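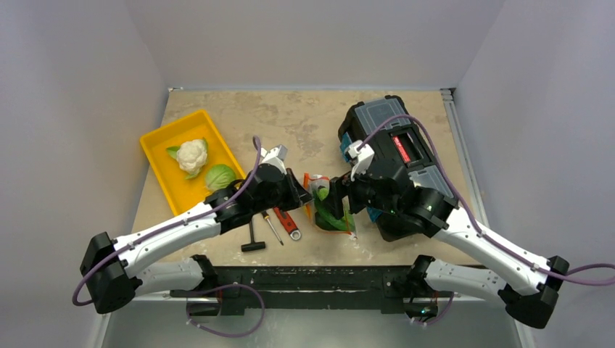 So I finally have something to show for June! I've been training our two-arm policy on sorting: groceries go in the yellow bin, tools stay out on the table. The first version learned from 2,000 demos and was pretty hopeless with bags. It would pinch the plastic, lose it, pinch again, and keep going like that until I gave up and hit stop.

What helped was a dumb little change. I had the policy plan 11 steps ahead but only carry out 7 before looking again (I'd been running the whole plan blind). Same demos, same network, and I retrained with 3 seeds because I didn't trust the first one. All of them got better with bags. Cabbages were never the problem, bless them.
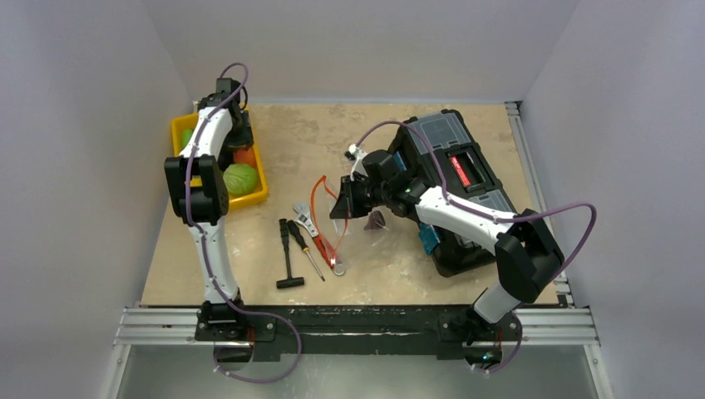 Gerasimos Triantafyllou wrote back that I should try replanning after every single step before getting too excited, and that the gain might just be from slower arms. Fair! I did drop the speed a bit when I moved everything over to Velusach, so that's the next thing to check.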